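Two Tables and a Lot of Patience

The first thing Ruth Inskip did when I walked in was hand me a lint roller. I thought it was for my sweater. It was for the gripper! The pads collect fluff like you wouldn't believe, she said, and an arm that can't hold on to anything isn't worth the electricity.

I'd driven out to Skorilley for the day to watch Ruth look after one robot arm. She has kept this one going for 17 months, mostly alone, with help from Sebastián Ledesma when something electrical goes wrong (he won't let her near the connectors, and she says that's fair). They call the setup Linidach, after a street Sebastián used to live on, and the name is written inside the lid of the tool case in silver marker.

I'd pictured a cage with yellow tape on the floor. What Ruth has is a couple of marble-patterned tables, a television against the wall, and toys lined up along the back. The work is small stuff. The arm takes something colorful, a cup or a ball, and moves it where it's supposed to go, and then you do it over. Ruth's part is making sure the nine hundredth go is as good as the first. They really did run 900 in one stretch last September, and she still talks about it the way my dad talks about a fishing trip.

Setting up starts with the tables. If one gets bumped, everything the arm thinks it knows is off by however far you bumped it, so she checks the little white squares at the far edge before anything else. She crouches, squints along the row, nudges one with a fingernail, squints again. I tried it and made it worse. She fixed it without a word, which I appreciated.

Then come the fingers. Ruth goes over the black padding with her thumb, feeling for places where it has thinned or started to creep. She re-wraps when she has to, and she hates doing it, because a fresh wrap grips differently for the first day or so and she has to go easy on it. The bolts at the base get a quarter turn's worth of attention with a hex key (check, don't crank!). After that she follows the cable down the arm by hand. It needs enough slack to let the wrist turn and not so much that it snags on a table corner. Ask her about the snag of last spring sometime. I did, and it took 19 minutes. 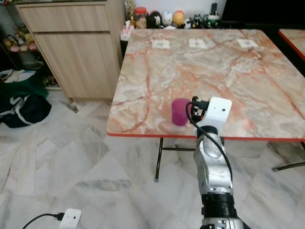
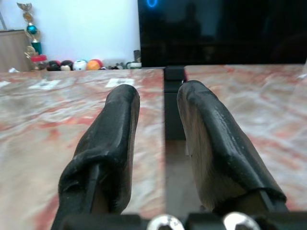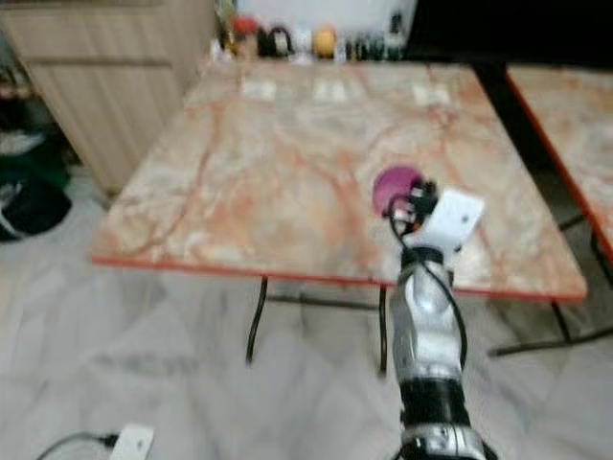
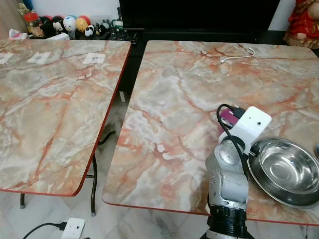 The arm and its gripper at the marble-topped tables in Skorilley.

What surprised me was how much of the job is listening. Ruth stands with her head tilted while the arm goes through its warm-up, and she can hear a dry joint before she can see one. I heard a hum. She heard the elbow, apparently, and stopped everything to write it down in a spiral notebook that's fatter than my phone book used to be.

Phyllis Cheetham, who trained Ruth years ago at Whitlock, taught her the notebook habit. Every wrap, every bolt, every odd noise goes in. "You think you'll remember," Ruth told me, "and then it's four months later and you're staring at a screw wondering if it was you." I've started one for my dishwasher.

We stopped for lunch late, and then she let me do the end-of-day routine, which is the morning in reverse with a soft cloth. Wipe the silver parts, leave the fingers open so the padding doesn't take a set, coil whatever needs coiling. I was slow at it. Ruth had her coat on before I'd finished the forearm, and she waited by the door with the lint roller, because I'd missed a spot.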